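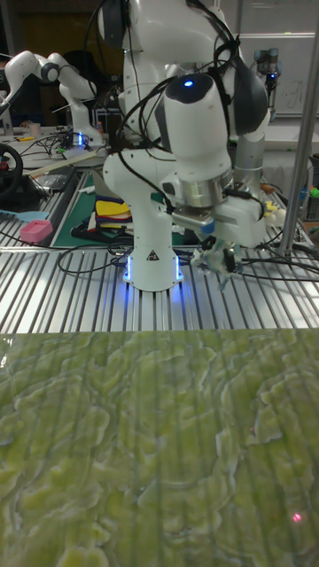 **Buying for the bench, part two: grippers and fingertip kits**
2021-03-23

Right, so last time we got as far as the arm itself and I promised we'd move on to the end of it, the bit that touches things. I've been looking forward to this one! The arm gets all the attention in the sales brochure (and most of the budget), but if you end up recommending equipment for a workplace you'll spend a lot more of your life arguing over fingertips.

Our worked case is the Kikalero fingertip kit from Caritz. It's a set of soft, pale, see-through pads that go over the ends of an ordinary two-finger gripper, plus a mounting jig, spare film and a year of phone support. The quote I was given is $1848 before GST. Keep that number handy, you'll need it for the worksheet.

**What you're paying for**

Have a proper look at the quote, which is on the back page of your handout. The pads themselves are a small part of it. The jig is the dear bit, and then there's the support, which Caritz won't take off the price even if you ask nicely (I did, twice). A box has 10 pads in it. They reckon you should swap a pair after 300 grips on anything with an edge, and they're a bit vague on what counts as an edge, so write to them and get it in an email before you sign off on anything.

The other quote in your pack is from Zanetti, for hard moulded fingers with a rubber face. Cheaper up front, lead time of a fortnight, no jig needed. I'm not going to tell you which one to pick. Well, not until you've handed in the worksheet.

**Soft pads and floppy things**

Thin film, light cable, folded cloth: these are the jobs that show up a bad fingertip. A hard finger tends to pinch at one point and let the rest flop about. A soft pad spreads the grip a bit, and you can close it with less force, so you're less likely to mark the part. The trade-off is position. Once the pad squashes, the tip isn't quite where your program thinks it is, and the softer the pad the worse that gets. For putting a cloth in a tray, who cares. For putting a plug in a socket you'll care very much.

See-through pads also bring up a cleaning question that people forget to ask. Can you wipe them with alcohol? Caritz says yes for the Kikalero. Get the data sheet anyway. 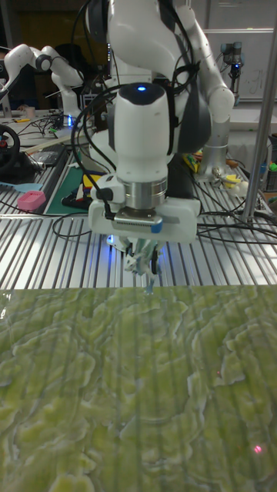 Huia Tomoana asked in the morning group whether we'd be better off buying a second gripper with hard fingers and swapping the whole unit, and leaving the pads alone altogether. Good question, and I gave a fairly rambling answer, so let me have another go.

It depends on your changeover. Swapping a whole gripper means undoing the flange and the connector, then checking your tool settings before you run anything. Allow 45 minutes the first time you do it, and be pleased if you beat that. Changing pads is a much smaller job, but you do it far more often. So work out how many times a week you'd do each, put your hourly labour rate against it, and compare over a year. There's a blank table for it on the worksheet. Brodie Paewai has also asked me to remind everyone that a second gripper needs its own spares, and he's right, I'd left that row out. Please pencil it in under "consumables". 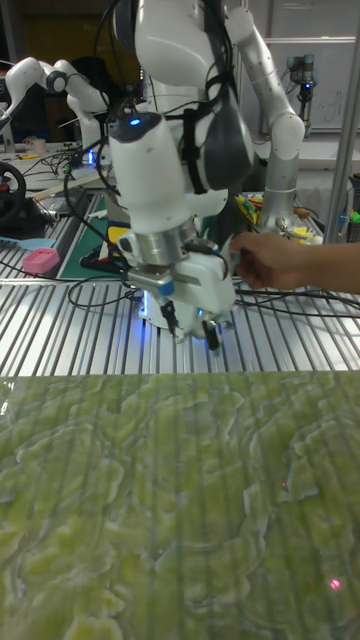 **HANDS NEAR THE TOOL**

Fitting pads and offering up thin material are both fingers-next-to-gripper jobs, so here's what I want written into every recommendation you give me:

- who is allowed to have a hand in the work area, and in which mode the arm is set
- where the stop button is and who's standing next to it
- the closing force of the gripper, from the manual (don't guess)
- what the supplier says about changing pads with the power on

Caritz's own instructions have a page on this and it's pretty decent. Zanetti's is a single line. I'd mark a supplier down for that, and I'd like to see you argue it either way.

**Worksheet and readings**

Fill in both cost tables and write me a page on which quote you'd take for the Kukinari packing job from week two. Mention at least one thing that would change your mind. Berenice Becerra has the sample pads if you want to have a feel of them before you write. Bring them back to her, please, the last lot went walkabout.

Worksheets are due by the end of March. Email is fine, and so is my pigeonhole.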